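Home | News | Sports | Opinion | Classifieds | Contact

Citville laundry day goes public

Last updated: January, 4:18 p.m.

The Petkov community hall has hosted weddings, wakes and one chess final that ended in shouting. This month it turned to a harder subject – laundry.

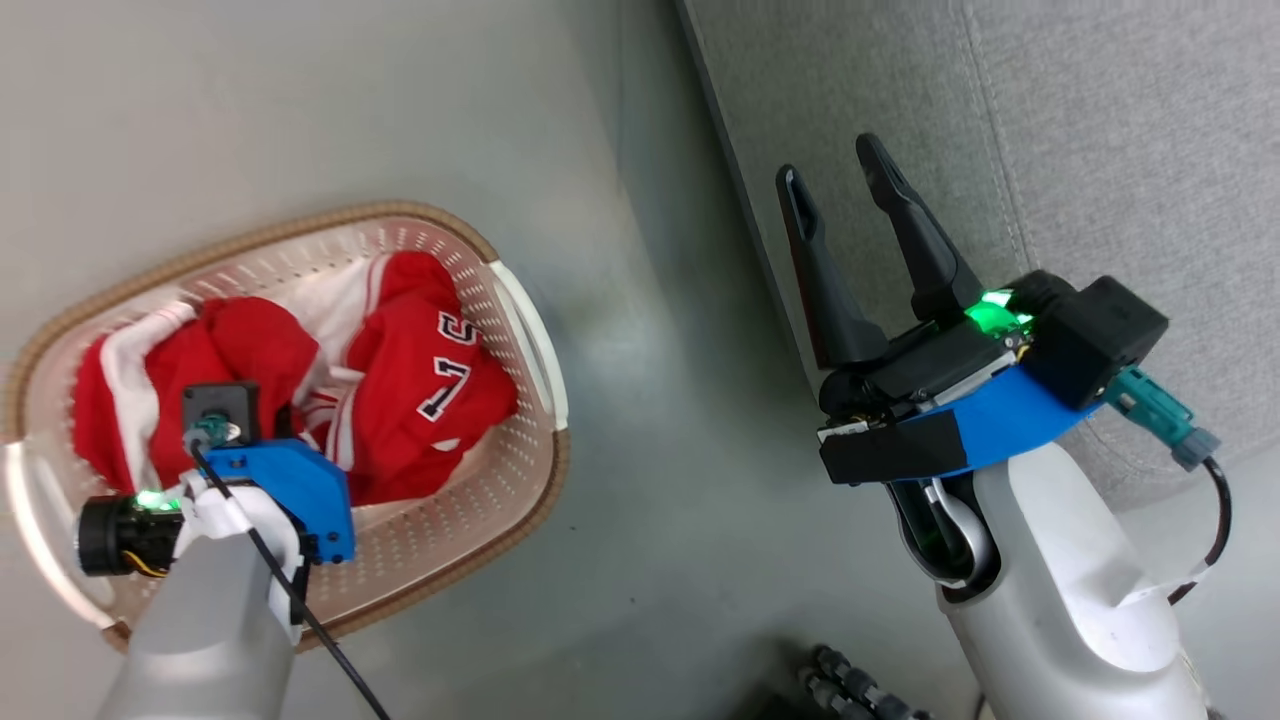
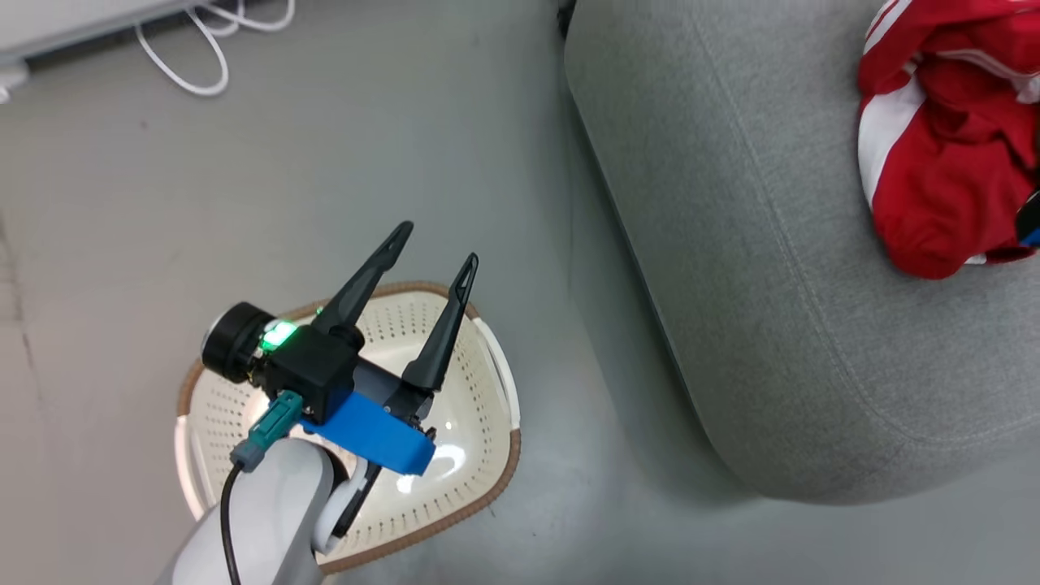

Red and white, by the basket and the gray upholstery.

The Citville Athletic Club has set up a laundry corner for members who keep their kit in the trunk of the car until spring. Use of it costs $2 a load, and the club has put aside $200 for detergent, a sum that club secretary Vesela Lazarević called "optimistic, if you have met our defenders."

Red and white are the club's colors, a choice made long before anyone on the current board had to wash them together. At least 18 jerseys came back pink last season. The club now asks for cold water only, and for zippers to be closed before anything goes in.

Todor Stojanovska, who coaches the under-15s, would like to see folding taught as well. His players, he said, regard the couch as a kind of closet.

The corner is open weekday evenings until 9 p.m. Prusby, the visiting side next month, has been told to bring its own soap.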